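This data card covers the Cuvenness table set, a reference collection of everyday drink containers and the table on which they are presented. It is maintained by Satish Chauhan and is issued for use by partner sites that wish to prepare a comparable set of their own.

# Cuvenness Table Set: Bottles and Containers

## Scope

The set contains 185 entries drawn from 41 container types. An entry is one container, listed with its type, nominal volume, closure and condition. Glassware, cans and any container larger than 2 liters are excluded.

| Field | Value |
|---|---|
| Container types | 41 |
| Entries | 185 |
| Entries with a screw closure | 94 |
| Maximum volume | 2 liters |
| Maintainer | Satish Chauhan |

## Room and background

Containers are presented against plain, light surfaces. Posters, shelving and patterned cloth are kept out of the area behind the table, as they make the outline of a clear bottle difficult to read. Sites with colored walls should enter the color in the `background` field.

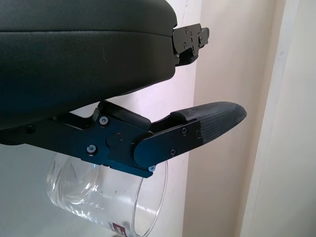

*Figure 1. Pale background used for the set.*

Lighting is overhead and remains on for the full session. Blinds are closed before the first container is set out – a low sun in December produces long reflections on clear plastic.

## Table

The table is cleared at the start of each session and wiped with a lint-free cloth. Drinks belonging to staff are kept in the adjoining room so that they do not enter the inventory by mistake. This happened once in an early release, and the entry has been withdrawn.

## Condition codes

Each container receives one code at intake. Codes are not revised during a session, even if a container is dented in use; the change is recorded in the `notes` field.

- `C0` – as purchased, label complete
- `C1` – label partly removed or torn
- `C2` – label absent
- `C3` – body creased or crushed, cap still fits

Where both a label code and `C3` apply, `C3` is entered first and the two are separated by a slash. Caps are stored with their own containers. A container whose cap has been lost is moved to the `open` list and keeps its original number.

## Clear plastic bottles

Thin-walled water bottles are the most demanding items in the set. They crease easily, and a fragment of label may be the only colored area on the body.

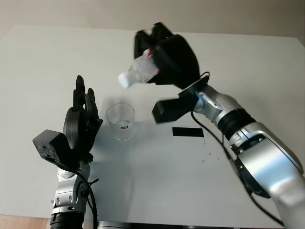 **May a crushed bottle be replaced with a new one of the same type?**

A replacement is permitted, but it must be entered under a new number, and the crushed bottle stays in the inventory with code `C3`.

## Storage and disposal

Containers are stored empty and upright in lidded crates. Two crate models are in use, listed in the inventory as Brenar and Zekent; the former is taller and is reserved for bottles over 1 liter. Crates are checked each Friday for moisture. Withdrawn containers are rinsed and recycled, with caps sorted separately where local rules require it.

## Known limitations

- Volumes are taken from labels and have not been measured.
- Small bottles are overrepresented relative to household use.
- Entries transferred from the former Stöckli list have no purchase month.

## Corrections

Corrections should be addressed to the maintainer and should quote the entry number, the field concerned and the proposed value.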